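Notebook, kitchen bench, January

9:40. Carrying on with the sink corner. Dénes wants the drain and rack notes finished before the Tomar samples come in, so I'm writing up both bowls now and leaving the cabinet doors for later.

Left bowl first. Filled it to the line with cold water, pulled the strainer, timed it empty. 86 seconds, then 86 again, then 91 with the strainer basket left in but lifted. Fine. The last bit of water sits in the front corner and has to be pushed along by hand. Same as in the Trotden unit, where the floor of the bowl was nearly flat. Wiped it out with the gray cloth afterward, since drops left to stand give us chalk rings by the afternoon.

Orange sticker on the back wall of the left bowl is still on. Leave it until the surface tests are done, then warm water and oil, no scraper. I scraped the last one and you can find the spot with a fingernail.

10:25. Rack. Went back to the metal one for the right bowl. The Plastel rack was 11 mm too wide and rode up on the divider, so anything heavy at that end leaned toward the faucet. The metal one drops in. Rods are close together, good for plates, poor for cups with thick handles. Small bowls tip forward unless they go in at the back.

Plate tests, one plate at a time:
Salmon plate, 202 mm: stands, slight tilt, doesn't roll.
Civness dinner plate: stands but touches the spout if the faucet is swung right.
Saucer: slips down between rods and jams. Needed two hands to free.

Weighed the dinner plate while I had the scale out, 516 g. The salmon one I forgot. Do it tomorrow.

11:50. Re-ran the salmon plate in the middle of the rack, since the end slots are too near the bowl wall to get fingers behind the rim. Middle is better. Mark this as the standard position on the sheet.

To do: new sponge, descale the spout, ask about silicone for the back seam. Counter is quartz so no vinegar left sitting on it.
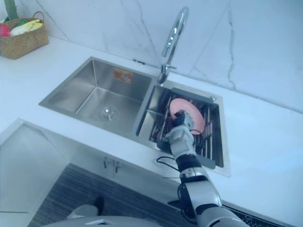
Sushil Tiwari: Middle slot is fine by me, but please put the saucer down as a fail. I had the same jam with the small side plates and chipped one getting it out. Also the silicone is in the second drawer, the clear tube, already opened.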